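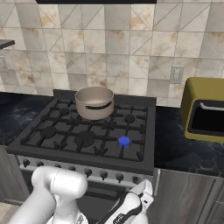 A gas stove against a tiled backsplash.

Filed under: Opinion, Home & Money

Recipe sites should put the recipe first. I looked up a bean soup on Gumlow in December and scrolled past 900 words on fall weather before I got to the beans. The soup takes 25 minutes. Readers put up with this for free sites, but Gumlow charges for membership now – and the stories have only gotten longer. Put them at the bottom. People who want them will scroll down.

Related
Are Meal Kits Worth It?
Uncombe Raises Market Fees Again
2 Cheap Soups for Cold Nights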